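# Where Do the Mugs Go? Storage and Habit in a Shared Kitchenette

Design Methods, second-year project. Final report, revised after feedback.

## 1. Background

The Sterndale building has a kitchenette on the second floor with one sink, one cupboard and, at the start of our project, far more mugs than either could take. The cupboard shelf was meant for plates. Mugs had been stacked on it two deep, then stacked on each other, and the overflow had moved to the windowsill and from there to people's desks, where it did not thrive.

Our brief asked us to find "a small domestic problem and a proportionate response." We had first proposed a full redesign of the kitchenette, with a floor plan and a lighting study. Our instructor wrote "proportionate?" in the margin and underlined it. We came back the next week with mugs.

The question we ended up with was simple: if mugs have an obvious place to go, will people put them there? We suspected the answer was "sometimes," and have now confirmed this at some length.

## 2. What we compared

We looked at four ways of keeping mugs within reach of a kettle.

**The shelf.** The existing arrangement. It costs nothing and hides everything. Getting a mug from the back row means taking out the front row, and the front row rarely goes back the way it was.

**The tray.** A flat tray beside the sink, supplied by one of us from home. It was popular from the first morning because it asks so little. Anything can be put on a tray, and by the end of the trial anything had been, including a stapler.

**The wall rail.** A Parkance rail with hooks, which we never got to install. Building services does not allow screws in that wall, and the adhesive version let go during the night with nothing on it. We count it as tested.

**The mug tree.** A freestanding pole on a base, with hooks at the top. We used two models. The first, a Fillera, had short pegs set low on the stem, and the larger mugs knocked against the base. The second was a white one with a flat round base and thin curved hooks spreading out from the top of the pole, and this is the one we kept.

## 3. Method

Each arrangement stayed in place for two weeks. At 5 p.m. one of us went in, noted what was hanging, what was on the tray, what was in the sink and what was somewhere else, and left without washing anything. The last part was the hardest. People who know you are studying the kitchen expect you to clean it.

We also put up a comment sheet with a pen on a string. The pen went missing on the first day. The string was still there when we packed up.

Our spending limit was $1000, set for all groups in the course. We mention it only because a group that finishes with nearly all of it left over is asked to explain itself. Our explanation is that mug trees are cheap.

## 4. Findings

**Handles decide everything.** Before this project none of us had opinions on mug handles. A generous loop goes over a hook on the first try. A small, tight one has to be aimed. Thick handles are comfortable to hold and annoying to hang, and the ceramic mug shaped like an owl, whose handle is also its wing, could not be hung at all and lived on the tray throughout.

**Height helps.** With the Fillera, people had to bend to find the lower pegs, and mostly they did not. On the taller tree the hooks are all up at one level, where a hand holding a mug arrives anyway.

**Loading order matters, a little.** If every mug goes on the side nearest the sink, the tree leans. It did not fall over during our trial. Several people told us they were sure it would, and two of them moved mugs around to the far side to prevent it, which we had not asked for and were pleased to see.

**Nobody hangs a dripping mug twice.** A mug hung by its handle empties whatever is left in it onto the base, or onto the counter, or into a sleeve. After the first such lesson people took to drying their mugs or leaving them in the sink. The second option was more common.

## 5. Hanging a mug

Our first draft treated hanging as a single action. Feedback on that draft suggested we try doing it slowly and attending to each part, which felt silly for the first few minutes and then became the most useful session of the project. Picking a hook is quick. Turning the mug so that the handle meets the hook takes longer, and the mug's shape has more say in it than we had assumed.

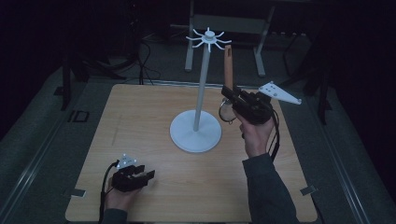 Eoin Fitzgerald thought we had this the wrong way around: the handle should be chosen for the hook, he said, and anyone fitting out a shared kitchen ought to buy the tree first and then take one mug to the store to try it on. He also felt that we were too kind to the tray.

We accept the point about buying order. It does not help a kitchen where the mugs arrived years ago, one at a time, as gifts. On the tray we have revised our wording, and the stapler has been added to section 2.

## 6. Limitations

One kitchenette, one semester, and a population that knew it was being watched. The tree was also new, and new things get used. Mabuza Hall has offered us its third-floor kitchen for a follow-up, with the warning that it has no counter to speak of.

We did not record who left what in the sink. It was discussed, and we have to go on sharing the building.

## 7. Recommendations

- Keep the tall tree and put it within arm's reach of the sink.
- Keep the tray, for owls.
- Retire the Fillera, or move it to a room where people drink espresso.
- Hang a dish towel next to the tree, at the same height as the hooks.
- Replace the pen.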